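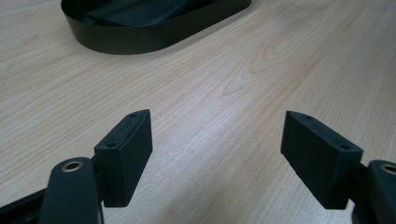

Plostholm workshop puts two hand-held grippers side by side

Mar 15, 2022

Share (16) | Print | E-mail this story

A small automation firm in Plostholm has begun a trial of two hand-held grippers, with the aim of choosing one for its work on sorting and packing soft goods.

Trimum, which builds handling equipment for laundries and textile repair shops, is comparing a gripper with flat, block-shaped finger pads against an older model with curved tips. Both are worked by hand and carry a camera that looks out over the fingers. Recordings from the trial will later be used to set up a robot arm.

Janelle Malabanan, who is running the tests, said the flat pads had done better so far with folded cloth but were slower to line up.

"With the curved tips you can come in at a bad angle and still get hold of something," she said. "With the flat ones you have to be square to it. Once you are, the cloth stays put."

The pads are screwed on and can be changed in a few minutes. The arms behind them turn on brass-coloured bushings, and Trimum is also checking these for play after long sessions. Its previous gripper developed a wobble at the pivots and had to be sent back to the supplier, Pulska, twice.

Each session is made up of 88 attempts. The person holding the gripper starts with it open over a bare stretch of table, moves in on a tray, lifts one piece of cloth and sets it down again. Seven members of staff are taking turns so that the results do not depend on one person's habits.

Dark trays and dark fabric were picked for the first part of the trial. Tuncay Işık, who looks after the camera software, said the edge of a dark cloth against a dark tray wall was the hardest thing the system was likely to meet.

"On a pale table the tray is easy to find," he said. "Inside the tray is where we lose it. We may need a second light."

A lighter set of trays will be brought in for the second part. The firm has put 25 sessions in its plan and expects to pick a gripper in July. No price has been given for either model.

Print | E-mail this story

3 comments

Orysia Lytvynenko
We had the same trouble with play in the pivots. Check the screws on the pads as well, ours worked loose long before the bushings went.

Eduardo Pangilinan
Are they trying wet cloth? Dry is the easy bit in a laundry.

Annelies Pfister
Would like to see the figures for both when it's finished, including the misses.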